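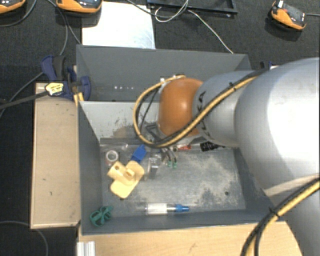

Figure 1. The arm over the front bin with a mixed set of test parts.

Projects > Student Reports > Robotics Lab > Bin Picking Kit Review

Overview | Reports | Equipment | Staff | Contact

Review of the Hulterach Bin Picking Kit for Small Mixed Parts
Project report by Svend Thorlacius
Supervisor: Radulović

1. Purpose

The lab wanted to know if the Hulterach kit is worth keeping after the loan period ends in July. The kit is sold as a package for schools and small shops that already have an arm. It includes the Cludico picking software, a set of bin plates, a calibration card and one year of support. The arm is not part of the kit. My task was to set it up, run it on mixed parts and write down what worked and what did not.

2. Setup

We used two dark gray bins set one behind the other, with clamps where they meet. The manual suggests bolting the bins to a base plate, but our plate did not match the hole pattern, so clamps were used for all runs. Light wood panels stand along the left side and the front of the front bin.

The cables are strapped to the arm with black ties. There is a wide loop near the orange joint. The kit guide has only half a page on cable routing and most of it is about floor cables. I would have liked a drawing that shows how much slack each joint needs. We found this out by moving the arm slowly through its range and retying twice.

Software setup took 135 minutes, including one reinstall. The calibration itself was quick.

3. Test parts

The kit is advertised for "unsorted small goods," so I did not use one kind of part. The set in Figure 1 includes a pale yellow plastic part with a rounded plate, a bright blue rectangular object, a small roll or ring, a pen or tube with a blue tip, and a dark green plastic piece with looped arms. There are also clear and silvery items that reflect the light.

4. Results

I ran 554 pick attempts over the project. Of these, 181 failed. A failure was counted if the part was not lifted or if it was dropped before the place point.

Most of the failures were with clear or shiny parts. Cludico often gave no pick point for them, or gave one on a reflection. Parts against a wall were the next problem. The green piece was hard when it leaned in a corner — the software planned a grip and then rejected it as a collision. Matte parts lying flat in the middle of the bin gave very little trouble.

The software stopped by itself 2 times. Both times a restart fixed it and the calibration was kept.

5. Support and cost

Fellomis handles the support. I wrote to them about the clear parts and got an answer the same afternoon. They suggested lower light and a longer exposure. This helped a little, but I did not have time for a full second series. Adding a second bin to the software needs an extra license, and the product page should say so more clearly.

6. Recommendation

I recommend keeping the kit for teaching, if the lab uses matte parts. I do not recommend it for the packaging project, where most of the goods are in clear film. Whoever takes over should make a new base plate first and repeat the clear part runs with the changed light settings. My settings files are in the shared lab folder under Cludico.

Related reports
Cable Routing on Small Arms
Making a Base Plate for the Teaching Cell
Comparing Lights for Part Detection
Notes on Gripping Thin Plastic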